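Cleaning and Keeping Up a White Worktable

A white tabletop shows marks that a gray or wood-grain top hides. Most of what builds up is one of three kinds: smudges from hands and sleeves, scuffs from tools and hardware dragged across the surface, and grit. Each comes off a different way. The steps below apply to laminate, melamine and painted tops with a sealed finish. Oiled wood and bare MDF need other methods.

Step 1. Clear and dry-wipe

Take everything off the top, including small loose parts. Wipe once with a dry microfiber cloth, working from the back edge toward you into a dustpan. Grit left on the surface acts as an abrasive during the wet steps and leaves fine scratches that then hold dirt. Fold the cloth to a clean face after each pass.

Step 2. Wash

Mix 6 milliliters of plain dish soap into 1,000 milliliters of warm water. Wring the cloth until it no longer drips. Wipe in straight overlapping strokes, then go over the same area with a second cloth and clean water. Soap film left behind dries to a dull haze and picks up new smudges within days. Keep water away from edge banding and from any seam around a cable hole.

Step 3. Treat what is left

Gray smudges that survive washing are usually skin oil mixed with metal or rubber dust. Use isopropyl alcohol on a cloth, never poured on the table. Test first on the underside or a back corner. Some painted tops, including the older Anico benches, soften under alcohol and should get soap only.

For scuffs, use a damp melamine sponge with very light pressure. It is a fine abrasive and will dull a gloss finish if you scrub one place for long. Stop as soon as the mark lifts.

Check the result from a low angle with a lamp at one side. Seen straight down, a shadow on a white top is easily taken for a stain, and faint smudges are easily missed.

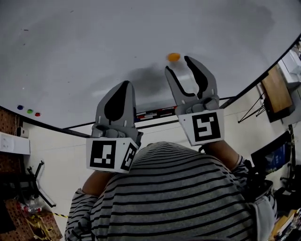 Step 4. Control small round parts

Balls, beads and short dowels roll on a smooth top. Check for level with a spirit level in both directions and adjust the feet before adding anything to the surface. If the table sits on an uneven floor, shim the low leg with hard plastic; folded cardboard compresses.

A shallow tray with a lip or a piece of nonslip drawer liner holds loose pieces during work. Cut the liner smaller than the table and lift it at the end of the day. Some liners leave a yellow print on white finishes if left in place.

Step 5. Store off the surface

Items kept on the top collect dust around their bases and leave outlines. A pegboard panel beside the table takes hand tools. A narrow wall shelf takes cans and bottles. On a pegboard 960 millimeters wide, leave a gap behind the panel deep enough for the hook ends, and screw the spacers into studs.

Schedule

Dry-wipe after each use. Wash weekly. Treat marks when they appear. Check level and tighten the leg bolts twice a year; February is a good month for one of the checks, as indoor air is dry and wood frames have shrunk.

Hallinthorpe Workshop Notes, page revised May 2026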